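FOR IMMEDIATE RELEASE

Bruva Opens a Parts Room for Plastic in Kivberg

New 700-square-foot room gives trays, dividers, hoses and molded fittings a place of their own

KIVBERG, December 5, 2019 – Bruva, the household reuse store on Urrego Street, has opened a room given over entirely to molded plastic parts. The Plastics Room holds the kind of thing that usually goes out with the trash when a kitchen, bathroom or laundry room gets redone: drawer inserts, compartment trays, flexible hoses, collars, caps, shelf clips, refrigerator bins, end pieces and plenty of molded shapes that take a minute or two to identify. Everything is washed, sorted by color and form, and put out where shoppers can pick it up and turn it over.

The room is at the back of the store, through the lamp section and down a short ramp. It has 11 bays of shelving, two long worktables and very good light, which the store spent more time on than anything else. White plastic is hard to look at under a yellow bulb. Cream, ivory, cool white and the white that used to be brighter all turn into the same color, and people get home with a part that doesn't match. Under the new lamps the differences show right away.

"We have wanted to do this for years," said Přemysl Holub, who manages the Bruva store. "People come in holding a broken piece in a sandwich bag and they say, I know you won't have this. And now we can walk them back there and start looking together. I love that part of the day. Some of these shapes are so good when you hold them up. Somebody thought hard about that curve, and it would be a shame to lose it over one cracked neighbor."

Sorting by shape

Most parts stores sort by maker and model number. Bruva tried that in its old corner by the loading door, and it worked fine for the few pieces that still had a number on them. The rest went into a barrel marked MISC, and the barrel was always full.

The Plastics Room goes by shape first. Flat pieces are on the left as you come in, then trays and anything with compartments, then round openings and collars, then hoses and tubes. Assemblies that mix several of these get a shelf to themselves at the far end, and that shelf has become the one people stop at. Within each bay the parts run from small to large and from warm white to cool white. Black, gray and clear parts have their own bays farther along, and there is one cheerful shelf of avocado green.

The system is called Ullura, a name that began as a scribble on the first box label and stayed. Each part gets a tag with a shape word, its longest side in inches, and a note on condition. There are 52 shape words in use at the moment, printed on a sheet by the door, and the store is happy to hear suggestions. "Saddle" and "scoop" both came from shoppers. "Elbow with a hat" was also suggested by a shopper and has been adopted.

Parts that were made to work together stay together as long as they are still joined. A hose that arrives seated in its collar is left in it, and a tray arrives on the shelf with all its inner walls. Bruva used to take everything down to single pieces and found that shoppers were spending their afternoons putting them back.

Why trays go first

Compartment trays are already the most popular thing in the room, and it's easy to see why! A tray with cells of different sizes will take batteries, picture hooks, thread, fuses, seed packets, game pieces, hair clips or the loose screws from a shelf you haven't built yet. Trays with rows of equal squares are handy enough, but the uneven ones go fastest, with their long cells, corner cells and rounded bits that seem meant for one particular object nobody can name anymore. Shoppers bring their own odds and ends and try them for size at the worktable, and the store encourages this. Bring the drawer too, if you can carry it.

Anyone planning to put a tray in a drawer should measure the inside of the drawer in three directions: side to side, front to back, and bottom to top with the drawer above it closed. The last one catches a lot of people. Bruva lends tape measures at the front counter, but that won't help if the drawer is across town.

Cleaning is simple for most of what is on the shelves. The store washes parts in warm water with ordinary dish soap, using a soft brush in the creases where a wall meets a floor, and dries them standing on edge. Corrugated hoses get a long bottle brush, worked slowly from both ends. No bleach and no scouring powder. Once a smooth surface has been scratched it picks up dirt much faster, and it will never look quite right next to its neighbors. Light dust settles again on anything white that sits on an open shelf, so a wipe at home before use is still a good idea.

Parts from appliances are sold as parts only. Bruva does not test them or promise that they will fit a given machine, and it doesn't sell used pieces for gas, mains wiring or drinking water lines. Shoppers who plan to store food in a tray or bin are asked to buy new.

What to bring in

The store accepts clean, whole plastic parts during all opening hours, at the side door on Urrego Street. Hairline scratches, yellowing and missing labels are all fine. Cracked pieces are accepted if the crack is short and the rest of the shape is sound, and these go into a half-price bin under the second worktable, where people who make models and stage sets have been having a wonderful time.

Please don't bring foam, film, bags, bottles, food tubs or anything sticky. Please don't tape parts together to keep a set in one place. Tape leaves a band of glue that takes longer to clean than the rest of the part put together, and a paper bag with a note on it does the job nicely. If you know what the part came from, write that down as well, even if it's only "dishwasher, old, white." Those notes are copied onto the tag and they help more than you'd think.

Larger loads, such as the contents of a closed repair shop, need a phone call first. One such load came in last April and supplied much of what is in the tray bays today. It took 14 boxes to move, and unpacking it was what finally convinced the store that a corner was too small.

Prices start at 25 cents for clips and caps. Most trays are between one and four dollars, and hoses are priced by length. Nothing in the room costs more than twelve dollars, including the mixed assemblies, which Holub admits he has trouble putting a price on.

"There's one with a hose going down into it, all white, with this folded panel in front," he said. "I keep moving it to a better spot on the shelf. I hope someone takes it home, and I'll be a little sorry when they do."

Table hours

Staff are at the first worktable every afternoon the store is open to help identify parts. Bring the broken piece, or a tracing of the gap where it used to be, and leave yourself half an hour. If nothing on the shelves fits, the store will keep a card with your name, the shape word and the size, and will call if a match comes in. A good number of those cards have already been cleared, among them a request for a shower caddy foot that had been pinned up since before the move.

Teachers and club leaders who would like a mixed box of parts for building, sorting or drawing can ask at the counter. The boxes are packed to order and the store likes to know the age of the group, so that small caps and clips can be left out for little ones. Drawing groups have been asking mostly for white pieces. With one lamp off to the side, a plain tray gives you every gray you could want.

The Plastics Room keeps the same hours as the rest of the store. The ramp is wide enough for strollers and wheelchairs, the aisles between bays have been kept clear, and a step stool is available for the top shelves. Carts should be left by the lamp section.
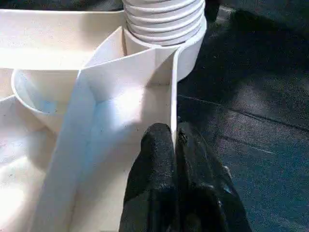
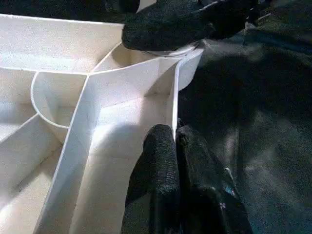 Molded white plastic up close. First picture: corrugated hose, collar and angled panel. Second picture: compartment tray with a curved divider.

About Bruva

Bruva is a household reuse store on Urrego Street in Kivberg. It sells secondhand lamps, shelving, hardware, kitchen goods and parts, and runs the Ullura tagging system for pieces without a model number.

Media contact

Přemysl Holub, store manager, Bruva, Urrego Street, Kivberg. Reporters and photographers are welcome during opening hours; please ask for Přemysl at the front counter.

###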